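16 sep 2023

Cuaderno de taller, banco del fondo. Sigo con el lote de Doolan, lo dejo apuntado antes de comer que luego se me olvida todo.

Equipos recibidos: 24. Uno devuelto sin abrir (caja equivocada, era de otro cliente, ya avisado). Quedan 23 en la estantería, con etiqueta. La etiqueta va en el lateral, NO en la tapa, que las tapas se cambian de equipo y luego vienen los líos de febrero.

Lo que pide el cliente: limpieza, repaso de memoria, pila nueva donde toque y los datos de cada placa a la hoja. Nada de tocar procesadores salvo que no arranque. Bronwyn Nepia insiste en esto y tiene razón, la última vez levantamos dos disipadores de más y nos fuimos a las tantas limpiando pasta.

Orden de trabajo que me está funcionando:
- corriente fuera, botón apretado unos segundos
- tapa, aire, foto de los cables antes de soltar nada
- módulos fuera, uno a uno, a la bandeja en el mismo orden
- ranuras: brocha seca primero, aire después, en corto
- contactos con alcohol, dejar secar de verdad
- volver a montar UN módulo y probar. Luego el resto

Ojo con las pestañas blancas de las ranuras. En las dos primeras placas fui con prisa y una la noté floja. No está rota pero la apunto: equipo 7, ranura más cercana al borde. Si da fallo de memoria empezar por ahí. Para soltar, pulgar en la pestaña y sin hacer palanca con el destornillador, por favor, que hay marcas de alguien en el equipo 3 y no he sido yo.

Pilas: medidas todas las que llevo abiertas. Por debajo de lo aceptable casi todas, así que cambio y listo, no merece la pena discutir pila por pila. Pedido a Trimance, llegan mañana o pasado. Hasta entonces los equipos listos se quedan sin hora, no asustarse con el aviso al arrancar. El soporte redondo es de los agradecidos, sale empujando la lengüeta con la espátula de plástico. Metálica no.

Conector de ventilador: en un par venía mal asentado, el equipo arranca igual pero protesta. Empujar hasta el fondo y mirar que el cable no roce las aspas. Brida pequeña si hace falta, negra, cortada a ras.

Programa de prueba: uso Statov, la version vieja del pendrive azul. La nueva se cuelga en la segunda pasada y no tengo ganas de averiguar por qué. Una pasada completa tarda alrededor de 18 minutos con todos los módulos puestos. Resultados a Nista, pestaña "memoria", poner número de equipo y número de ranura, no "la de la izquierda", que cada uno mira la placa desde un lado distinto.

Estado ahora mismo: 13 pasados y cerrados. Equipo 11 pita al arrancar, tres cortos. Cambiado el módulo por uno bueno, sigue. Cambiado de ranura, arranca. Vuelto a la primera, arranca tambien. O sea suciedad, supongo, le doy otra pasada de brocha y lo dejo probando toda la tarde. No lo doy por bueno hasta mañana.

Falta: alcohol (queda un dedo), bastoncillos de los que no sueltan pelusa, y la bandeja grande que alguien se llevó al almacén. Bronwyn, si la ves, tráela.

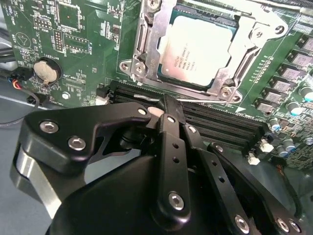 Después de comer sigo con los que quedan, empezando por la balda de abajo. El equipo 3 lo aparto para enseñarle las marcas al cliente antes de cerrarlo. Preguntar tambien si quieren los módulos viejos de vuelta o van a reciclaje, en el albarán no pone nada.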